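Udar Hand-Held Gripper, Wide Finger Version

I've been using hand-held grippers for a while now, mostly the Flanix ones, and when we put the Udar up in the shop in June I wanted to write this page myself instead of pasting in the maker's blurb. So, this is me after plenty of afternoons with a pair of them!

The fingers are the big change. They're chunky black blocks with flat inner faces, a lot stiffer than the skinny Flanix fingers (those bend if you squeeze hard, and I squeeze hard). I like them for boxes, handles and anything with a straight side. For thin stuff like paper or coins I'd still grab the Riviere tips, which fit the same mount with 3 screws.

My favorite test is drawers. Small knobs are mean to a gripper – you have to come in straight, pinch, and pull without dragging the whole box along with you. I did 100 pulls with each set of fingers and the Udar let go 5 times. The Flanix was well past that before lunch, and I got grumpy and stopped.

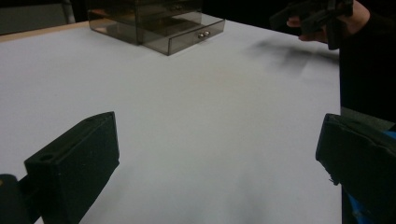
Two grippers at the table with the smoky acrylic drawer organizer, seen from between the fingers of one of them.

The camera sits back far enough that you get both fingers and a good stretch of table, which I love. You do lose some view down in the corners, so keep your work toward the middle.

Works with the Drudimico recorder right out of the box. The cable is on the short side, so if you stand up while you work, add the longer one to your cart.

In the box: gripper, cable, spare finger pads, hex key. Ships in 3 days. Sold singly, so order two if you want a left and a right.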